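Search this site
Search
Home > Programs > Reports

Girham Shared Equipment Program
Progress report to the fund manager, September
Prepared by Naa Akpalu, with figures from Loïc Roussel
Last updated: September

Spending to date

The second arm is bought and in place. The gripper fingers came in under the quote, but the control cabinet came in over it, and the two nearly cancel out. We have 1,218 dollars left on the parts line, and no open invoices against it. Loïc has sent the receipts separately.

The service contract with Nokado is still unsigned. Their first draft charged for two site visits a year whether we used them or not. Maëlys Bouvier asked for one visit plus phone support, and they agreed in principle. We expect the new draft before the end of the month and will not pay anything until we have read it.

Work on the gripper

Most bench time this period went to the fingers. We are still on the flat plate type that shipped with the arm. Inès Vasseur tried them on soft and rigid parts and keeps a log of every dropped piece. Her view is that the plates are fine for boxes and trays and poor for anything round. We had planned to order a molded set from Holovko right away. We now want to hold that order until the log covers a full month, so that we buy the right width the first time.

The wrist camera stays on for all runs. It gives us a close view of the finger face and the screw near its upper end, and Inès checks both on the screen before each batch.
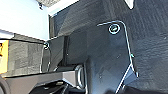 What we plan to buy next

1. Spare fingers, two pairs, same type as now. These are the parts most likely to get bent, and delivery is 17 working days.

2. One molded finger set from Holovko, after the log review. Budget some 2,000 dollars, including the adapter plate.

3. A lockable cart for tools and spares. Évan Chevalier has asked two local shops for prices. Flodia has answered, the other has not.

We are not asking for a second camera this year. The one we have does the job, and a spare can wait for the next budget.

Staff time

Évan and Inès finished the safety course. Maëlys is booked on the next one. Until she is through, only the other two run the arm, and that limits us to seven sessions a week.

Decision needed

Please confirm that the 1,218 dollars can be carried over and put toward item 1. If it has to be returned — Loïc was not sure of the rule — we would need to place the order for spares before the books close.

Comments (0)
Shares: 2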